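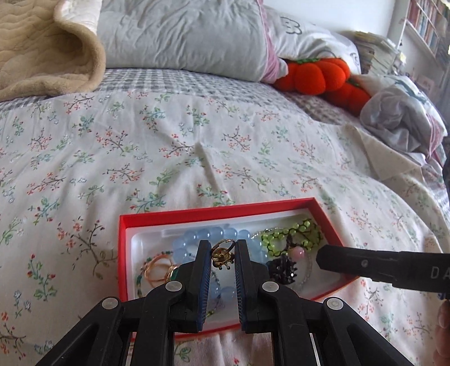 Je cherche des avis sur les cuissardes à talon aiguille, parce que je tourne en rond depuis trois semaines et que ma sœur ne veut plus en entendre parler. J'ai repéré les Grinen en daim noir, talon de 10 cm, tige au-dessus du genou avec un lien à nouer derrière. Magnifiques. Le problème, c'est que j'ai des mollets plutôt fins et que la dernière paire que j'ai portée (cuir lisse, marque oubliée, paix à son âme) me tombait en accordéon sur les chevilles au bout d'un quart d'heure. C'est pour une soirée en août, en terrasse, robe courte noire toute simple. Côté bijoux je pioche dans la boîte rouge et j'hésite encore entre la petite bague dorée avec sa monture en couronne et ses minuscules pierres sombres, ou le bracelet de perles rondes bleu clair, ce qui changerait un peu l'ambiance... mais bon, d'abord les bottes ! Est-ce que le daim tient mieux que le cuir lisse ? Est-ce que quelqu'un ici a les Grinen ? Et est-ce que je vais mourir de chaud ?

pivoine_b
Membre - inscrite en août

Réponse de Talonnette
Posté à 20h52

Coucou pivoine ! Alors moi j'ai les Grinen, pas exactement les mêmes, les miennes sont en bordeaux, mais c'est la même forme. Le lien derrière est joli mais il ne sert pas à grand-chose, il se desserre dès qu'on s'assoit. Ce qui les tient, c'est la bande élastique à l'intérieur, en haut, et là ça dépend vraiment de ta cuisse. Chez moi ça va. Chez ma collègue qui me les a empruntées, elles sont descendues avant le dessert.

Pour la chaleur : oui, tu vas mourir. Désolée.

Réponse de gros_orteil
Posté à 21h07

Des cuissardes en août, quelle idée. Prends des sandales à bride, même hauteur de talon, et tu passes une bonne soirée.

Réponse de Talonnette
Posté à 21h09

Elle n'a pas demandé des sandales.

Réponse de gros_orteil
Posté à 21h15

Elle a demandé si elle allait mourir de chaud, je réponds à la question. Et je rappelle que j'ai passé un mariage entier en bottes fourrées, donc je sais de quoi je parle. Les pieds gonflent, le talon aiguille devient une punition, et à minuit on est pieds nus sur le carrelage comme tout le monde.

Réponse de Mme_Kozak
Posté à 21h33

Bonsoir les filles (et gros_orteil). Pour des mollets fins, j'éviterais le daim épais, même si c'est ce qui est le plus beau. Il se détend, et une fois détendu il ne revient pas. J'ai eu des Droltmont comme ça, superbes le premier hiver, deux sacs à patates l'hiver d'après. Depuis je n'achète que du stretch, la matière façon daim qui colle à la jambe. Les Kozma référence 1033 sont très bien pour ça, elles s'enfilent comme un bas et elles ne bougent plus. Je les ai payées 73 euros en fin de série, alors évidemment ce n'est pas la même finition que les Grinen, la fermeture accroche un peu à la cheville et la semelle fait un bruit de claquettes. Mais elles montent et elles RESTENT montées.

En plus la matière est fine, donc pour l'été c'est un peu moins l'étuve. Un peu.

Réponse de pivoine_b
Posté à 21h48

Ah merci, je ne connaissais pas du tout Kozma ! Je viens d'aller voir, elles sont chouettes, mais le bout est vraiment très pointu non ? J'ai le pied large devant et fin derrière (tout pour plaire). Dans les Grinen le bout a l'air en amande sur les photos.

gros_orteil, j'ai des sandales, je les adore, je les ai portées à toutes les soirées de l'année dernière. J'ai envie d'autre chose, voilà tout :)

Réponse de Khải Lưu
Posté à 22h10

Bonsoir, je répare des chaussures, donc je les vois plutôt quand elles reviennent abîmées, ça fausse sans doute mon regard. Je ne suis pas d'accord avec Mme_Kozak sur le daim. Un bon daim doublé en cuir ne se détend presque pas au mollet. Celui qui se détend, c'est le daim sans doublure, ou doublé en tissu sur la moitié de la hauteur. Regardez à l'intérieur, en retournant le haut de la tige : si la doublure s'arrête à mi-mollet, passez votre chemin.

On peut aussi faire reprendre une tige. On découd le long de la fermeture ou de la couture arrière, on retire ce qu'il faut, on recoud. Sur du daim c'est assez discret. Sur du stretch, je refuse souvent le travail, la couture gondole et la cliente n'est jamais contente (et moi non plus).

Pour le talon de cette hauteur, changez les bonbouts avant la soirée s'ils ont déjà servi. Sur une terrasse en bois, un bonbout usé part entre deux lames et le talon avec.

Réponse de Mme_Kozak
Posté à 22h24

Je veux bien vous croire, mais mes Droltmont étaient doublées cuir jusqu'en haut et elles se sont détendues quand même. Je ne les ai pas maltraitées, je les rangeais avec des embauchoirs et tout. Peut-être une mauvaise série ?

Réponse de Khải Lưu
Posté à 22h31

Possible. Ou bien elles étaient un peu larges dès le départ et le cuir s'est assoupli, ce qui donne la même impression. Sans les voir je ne peux pas trancher.

Réponse de lili_semelle
Posté à 22h40

Je débarque pour défendre les Multgate que personne n'a citées ! Talon un poil plus large, on reste sur du fin mais on ne s'enfonce pas partout, et surtout il existe une version mollet étroit. Une vraie, hein, pas une taille en dessous avec une étiquette différente. J'ai des jambes de héron et pour la première fois de ma vie j'ai eu du mal à remonter une fermeture, j'étais tellement contente que j'ai appelé ma mère.

Défaut : elles coûtent un bras, et la couleur « noir » tire sur le bleu nuit au soleil. Avec une robe noire ça peut se voir en début de soirée, après tout le monde s'en fiche.

Réponse de Talonnette
Posté à 22h46

Oh mais du bleu nuit avec le bracelet bleu clair, ça peut être très beau ! Pivoine, si tu pars sur les Multgate, laisse la bague dans sa boîte. Avec les Grinen bien noires par contre, la bague dorée direct, et rien au poignet.

Réponse de gros_orteil
Posté à 22h51

On peut mettre les deux, ce n'est pas interdit par la loi.

Réponse de Talonnette
Posté à 22h53

Toi tu as porté des bottes fourrées à un mariage.

Réponse de gros_orteil
Posté à 22h54

Il neigeait !!

Réponse de pivoine_b
Posté à 23h12

Vous me faites trop rire. Bon, je prends des notes. Khải, ma question va être bête : si je commande les Grinen et qu'elles baillent au mollet, est-ce que la reprise se voit quand il y a justement ce fameux lien à nouer derrière ? J'imagine que la couture passe pile dessous. Et lili, la version étroite des Multgate, elle taille comment au niveau du pied ? Je fais une pointure entière, jamais de demi, mais avec mon avant-pied de canard je me méfie.

Réponse de lili_semelle
Posté à 23h20

Au pied c'est normal, il n'y a que la tige qui est plus étroite. Par contre le bout serre un peu les premières fois. Je les ai portées en faisant la vaisselle avec de grosses chaussettes, plusieurs soirs de suite, et ça s'est fait. Mon chat n'a pas supporté le bruit mais c'est un autre sujet.

Réponse de Khải Lưu
Posté à 23h26

Pas bête du tout. Si le lien passe dans une coulisse, il faut la démonter et la remonter, c'est plus long et donc plus cher. S'il est seulement cousu aux deux extrémités, c'est simple. Talonnette, vous qui avez le modèle, c'est une coulisse ou pas ?

Réponse de Talonnette
Posté à 23h35

Je viens de me relever pour aller voir (mon mari me demande ce que je fais dans le placard à cette heure-ci). Sur les miennes c'est une coulisse, avec deux petits œillets au milieu de l'arrière. Je ne sais pas si le daim noir est fait pareil.

Réponse de VieuxCuir
Posté à 23h41

Après 2470 messages sur ce forum, je me permets mon conseil habituel, que personne ne suit : essayez en boutique, en fin de journée, et asseyez-vous. Tout le monde essaie debout devant le miroir. C'est assis que le haut de la tige coupe la cuisse ou qu'il fait un pli affreux derrière le genou. Dix minutes assise, on se relève, on marche, et on regarde où sont arrivées les bottes.

Je ne crois pas non plus aux rubans adhésifs double face dont certaines vont forcément parler. Ça tient sur la peau le temps de descendre l'escalier.

Réponse de Mme_Kozak
Posté à 23h50

J'allais parler du double face ! Ça marche très bien sur un collant, pas sur la peau, c'est vrai.

Réponse de VieuxCuir
Posté à 23h52

Et vous avez arraché combien de collants, Mme_Kozak ?

Réponse de Mme_Kozak
Posté à 23h55

Ça ne vous regarde pas.

Réponse de pivoine_b
Posté à 00h08

Bon, décision provisoire - je vais essayer les Grinen en boutique, assise, promis, et je retourne le haut de la tige pour voir la doublure. Si ça baille je commande les Multgate étroites et je fais la vaisselle avec. Les Kozma je les garde dans un coin de ma tête pour cet hiver, à ce prix-là je risque de craquer de toute façon... Pour la chaleur je boirai des trucs glacés. Et je garderai mes sandales dans la voiture, gros_orteil, mais je ne te dirai pas si je les ai mises.

Réponse de gros_orteil
Posté à 00h11

Je le saurai. Prends aussi des pansements.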